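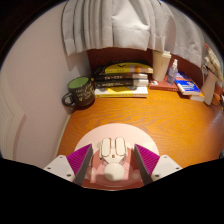

How many demonstrations does a robot need before it can tidy a desk it has never seen? For the Hudham group, the answer was 200, recorded by people using hand-held grippers in 42 homes.

The results were released in December 2024. The group's policy, called Prostis, put items back in place in most of its trials — mugs and books went best, pens worst. Training on demonstrations from only 5 homes gave much weaker results on new desks. Skomell plans to repeat the tests next year.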